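Simulation & Controllers > Contact and collision

Faucet handle task: wrist torque spike on approach, sim only

rdunleavy
Posted Tuesday, 9:14 am

Running the widespread faucet task (two lever handles, center spout) in Vutier. The arm approaches the left lever from above with the fingers closed, then pushes. In 33 of 500 episodes the wrist torque saturates before the contact flag is raised, and the protective stop ends the episode. The other episodes are clean. Controller gains are unchanged since April.

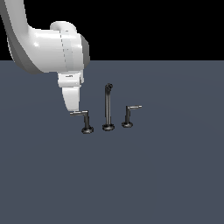

The stop always fires within 11 steps of the start of the descent. Lowering the approach speed reduces the peak torque but does not remove it. Right lever runs have not shown it so far.

- Rosalind Dunleavy

clorer_user
Posted 9:52 am

Gains. A saturating wrist joint on a short descent is almost always too much derivative action. Halve it and rerun.

bhalvorsen
Posted 10:20 am

I disagree. Bad gains would show up on both levers. Check the collision mesh on the handle. If the importer built one convex hull over base, stem and lever, the volume under the lever is solid and the fingertip can start inside it. The solver then pushes it out in one step.

clorer_user
Posted 10:31 am

Joint configuration differs between left and right, so the gains can matter on one side only. I would not rule it out.

rdunleavy
Posted 1:47 pm

Halved the derivative gain: same failure count, slightly worse tracking. Then turned on the collision overlay. Booker is right about the hull. It is a single piece on the left handle. The right handle was exported separately and has a proper decomposition.

shih_k
Posted 2:05 pm

Same thing bit us on a valve model. Sernness merges parts on export unless you set the flag per part - the global setting is ignored.

rdunleavy
Posted 4:38 pm

Re-exported with the per-part flag. No stops in 192 episodes. I will run the full set overnight before closing this.

bhalvorsen
Posted 4:50 pm

Put the old gain back first, otherwise you have changed two things.

rdunleavy
Posted 4:56 pm

Already restored.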